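# The Grippers of Skalby

The shared workshop in Skalby is on the second floor, over a bicycle store, and on Friday evenings the door stays open until the last person wants to go home. I went there in October to see a pair of grippers that are worked by hand. They have no arm and no motor. A person holds one, closes it on a thing, moves the thing, and opens it again, and from these movements a robot shall later learn.

The members call the project Mukmont, after a hill which can be seen from the window when the air is clear. It began with a kit from a small firm, Grorkimham, and little of the kit is left. The first printed fingers broke at the root. The second ones were strong but so heavy that the wrist was tired after 20 minutes of work. The present fingers are version 6, thick where they meet the handle and rounded on the outside, with brass inserts so that the screws can be taken out many times without eating the material.

The pads were the longest argument. Rubber held everything well, but it did not want to let go. Foam was gentle and became flat in one evening. A rough, fibrous pad was the compromise, and it wears at the lower corners first. One member keeps a notebook of every pad change, and I was allowed to read it. The entries are short: "left pad, again."

By my visit they had recorded 663 attempts, and 200 of these were thrown away. Small and light pieces are the difficult ones. A person corrects a bad grip before he knows that it was bad — the tool in his hand must be light enough to allow this.
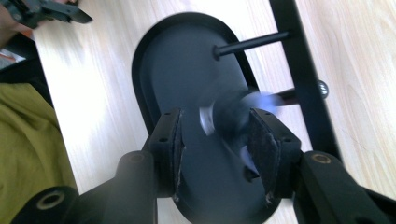
They prefer to work two at a table, each with a gripper. It is slower in the beginning, and there is some knocking of elbows, but the second person sees when a finger comes in too steep. The robot arm itself, an old Coetzee with a noisy second joint, waits for its new cable. When the cable comes, the same fingers will be screwed to its wrist, and the first task will be a simple one, to pick up a piece and put it down on a tray.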